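Open Day at Grullier — my afternoon with the golf ball people

Posted Thursday, February 15, 2018

So I finally made it out to the Grullier open day, after missing it two years in a row (once because of snow, once because I wrote down the wrong weekend). It's in the old Fikurov building, and parking is a pain, so go early. They test small sports gear there, and the tour takes you past the weighing benches, then the drop tower, then a side room with green cloth on the table. I liked the side room best!

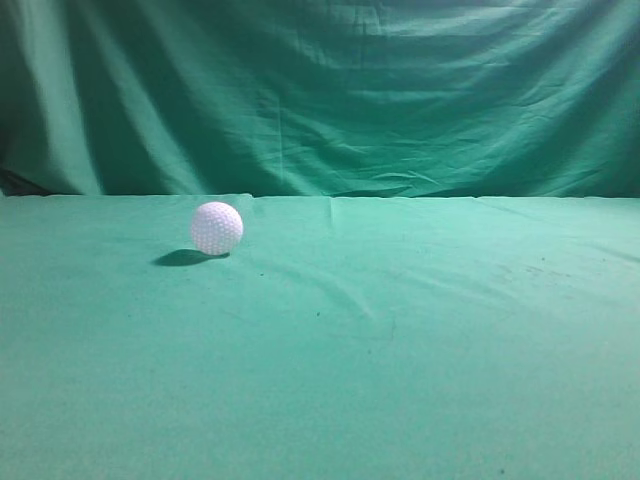
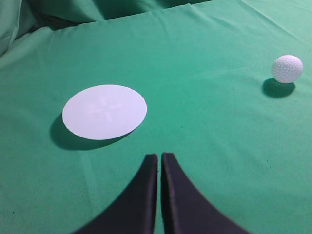 Green cloth both times, the golf ball in the first one.

Do you need to book ahead for the tour?

Only for the morning one, which is capped at up to 100 people and fills fast. Afternoons you just walk in, give your name at the desk and wait for the next group to go.

I'm no golfer — I've played mini golf and lost — but I could have stayed in there for ages. I had never given dimples much thought. Our guide told us one of the balls they sell has 522 of them, and then a man behind me wanted to know if more was better, and that took us all the way down the hall. The short version is that depth matters as much as number. I think. It got pretty technical and I was hungry.

The drop tower is LOUD. They hand out foam earplugs and you should take them. The weighing benches are quieter, and you get to try the Clurik scale yourself, which my nephew would have loved (kids under ten get in free, so bring yours).

Lunch was at the Vlachopoulos counter across the street, lentil soup and a huge piece of bread — very good, slow line. The shop by the exit has seconds in paper sacks, and I bought one even though I have no use for them.

Next open day is in April. The 647 bus stops right outside, and it's a much nicer way to get there than circling the lot like I did.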